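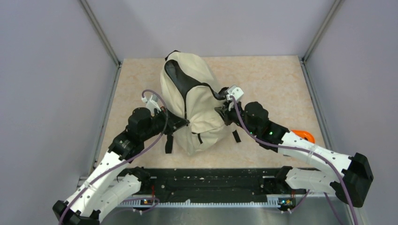
Jadwiga Żak
Equipment Planning Lead, Latholm workshop

Minutes, equipment planning meeting, June

Held Thursday, 2:00 p.m., Latholm, upstairs meeting room. Brusitz site joined by phone. Minutes taken by J. Żak.

1. Previous minutes

Approved with one correction. Item 4 should read "mounting plates," plural. The purchase request already sent out has the correct wording.

2. Status of the two-arm cell

The cell is in use for bag handling. Current work item is the cream canvas backpack with the black front panel and curved zipper. Both arms are used, one gripper to each side of the bag. The bag is laid on its back, top end toward the rear wall.

Points raised by the operators:

Loose webbing. The straps at the bottom of the pack lie free on the table and one of them can end up near the wrist of the right arm. Operators want a written rule on strap position before each start. Latholm to draft. No purchase needed.

Cable routing. The purple cables leave the gripper brackets and run back along the arms to the base. The left one stands up in a loop above the joint. Brusitz asked whether the loop should be shortened. Latholm's position is that slack is needed at full reach and that a shorter cable would move the strain to the connector. Agreed to price cable clips and keep the present length.

Tabletop. The mottled beige pattern was questioned again on account of the cream bag, which is close to it in tone. A plain dark surface was proposed. See item 4.

3. Second cell

Brusitz requests a second cell of the same layout: two arms on a shared front plate, pale walls on three sides, aluminum corner posts. The case for it is queue time. Bag work and small-parts work now share one cell, and changing over takes most of a morning when the grippers have to be realigned.

Two suppliers have quoted for the frame and plate. Maluleke quoted for a drilled plate and rail as one assembly, delivered to Brusitz. Bavico quoted lower on the plate alone and did not include the rail. The two quotes cannot be compared as they stand. Bavico has been asked to requote on the full list.

Lead time from Maluleke is 29 working days from order. Bavico did not state one.

Arms are outside both quotes. The meeting agreed that the arms must be the same model as those now in use, so that spare grippers, brackets and cables can be held in common. Any offer for a different model is to be declined without further review this year.

Decision: second cell approved in principle. No order to be placed until the Bavico requote is in.

4. Budget

Remaining in the small equipment line: 2,005. The second cell is not charged to this line and goes forward as a capital request.

The following were put forward against the small equipment line:

Spare gripper, one. Approved.
Cable clips and sleeve, enough for both arms. Approved.
Replacement tabletop, plain, dark. Deferred. Latholm will first try a loose mat of the same size and report back.
Spare circuit board, one, for the front edge position. Approved. The boards at the front have no cover at present, and Brusitz noted that a strap or buckle dragged over the rail could catch the wiring. A cover was added to the list, price to be found.
Extra backpacks of the same type for handling work. Approved up to a total of about 60, to be bought in one lot so that the fabric and zippers match.

Brusitz asked that freight be shown as its own line from now on. Agreed.

5. Maintenance

Joint check on both arms to be entered in the planner as a fixed task, with the cell booked out for it. Screws on the mounting plate to be checked for torque at the same visit. Brusitz will send the torque sheet it uses. No separate budget required.

6. Other business

Storage for the approved backpacks was raised. The shelf behind the Latholm cell is full. Carried to the next meeting.

Actions

J. Żak: full parts list to Bavico, same wording as sent to Maluleke.
J. Żak: capital request for the second cell, draft form.
Latholm: strap position rule, mat trial, cable clip prices.
Brusitz: floor plan with power outlets marked, torque sheet.
Brusitz: price for board cover.

Closed 3:25 p.m. Next meeting to be set once the Bavico requote is received.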